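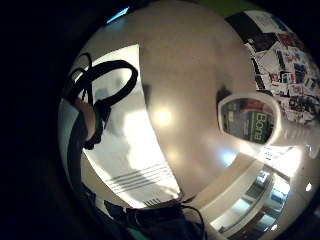
Close view of the cabling at the hand, with the poster wall behind. Open day, June.

The Buteo open day went ahead in June. Siham Geagea ran 2 demonstrations, one at 11 am and one at 2 pm, and both started on time. Visitors asked mainly about the cables - whether they get in the way, and how long they last. We have asked Gajdoš to quote for shorter ones.

Spending on the day was £486, leaving £3,588 in the demonstration budget. The Tevetti visit is still to be arranged.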